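Call for participants: help us write the house rules for simulated robot tasks

Hi, I'm Wycliffe Shirima, and I look after task rules at Virkunus. I'm looking for 12 people to help me finish a good practice guide for anyone who builds, runs or scores simulated tabletop tasks with a robot arm. It's paid, it's remote, and you don't need to be an engineer (more on that in a minute!).

A bit of background. We share a pool of simulated episodes with the teams at Sovow and Clalberg, and each group came in with its own habits. One team calls a grasp good as soon as the fingers close. Another wants the object lifted first. The third lets the person scoring decide, which sounds friendly until you have 651 episodes on your hands and the scores don't line up. So we started a rule book called Ugwu, and the draft has reached the point where I've read it so many times I can't see what's wrong with it anymore. That's where you come in.

What you'd be doing

You'd read the draft, then use it to score a batch of rendered stills and short clips, working alone the first time through. After that you'd join a call with 2 other scorers and go over every place you disagreed. I want to hear about the rule that made you stop and scratch your head. If a rule took you three readings, write that down and send it to me, even if you got it in the end.

We run this through May. Plan on one session a week, usually starting at 10 a.m. Eastern, though I can set up an evening group if enough of you ask.

Who I'd love to hear from

People who have written or followed checklists for a living: lab techs, kitchen inspectors, warehouse trainers, referees, copy editors. Folks with robot experience are welcome too, and I'll take up to 3 who have scored manipulation tasks before. You'll need a computer with a decent-sized screen, a steady internet connection, and the nerve to tell me a sentence of mine makes no sense.

Please don't apply if you work for one of the three teams. We have plenty of opinions in-house already.

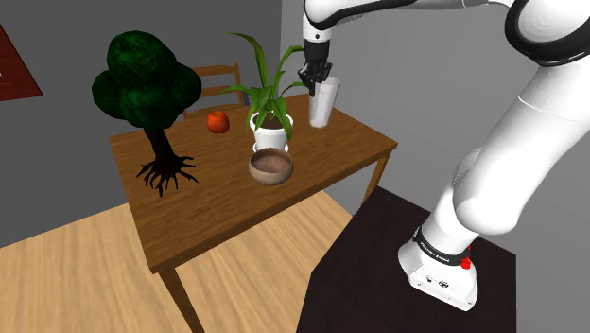
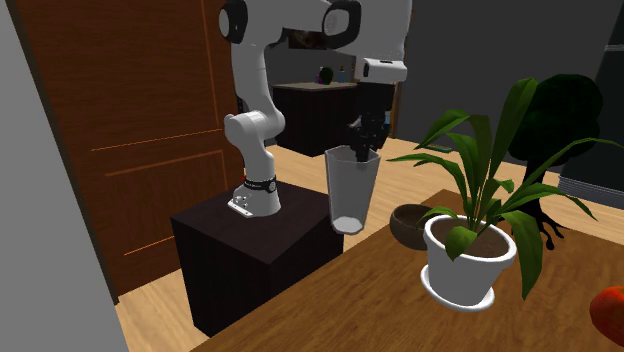 My favorite argument at the moment is over the word "clear." The draft says an object being carried must stay clear of everything the task didn't ask the arm to touch, and I thought that was plain enough when I wrote it. Then we tried it on tables with a houseplant on them, the kind with long leaves arching out toward the cup or glass in the gripper. Does brushing a leaf count as contact? Does it count the same as bumping the bowl? Clalberg says yes to both, Sovow wants a separate mark for soft things, and I've changed my mind more than once. Whatever we settle on has to be written so that a stranger scores it the same way I would.

Pay and how to apply

You'll be paid for reading time as well as for calls, at the same hourly rate for everyone, and I'll send you the rate before you commit to anything. Your name goes in the guide if you want it there.

To apply, send a short note through the Virkunus contact page with "Ugwu scorers" in the subject line. Skip the resume. Tell me about a rule you once had to follow that was badly written, and how you'd fix it. I read all of these myself, and I'll write back either way.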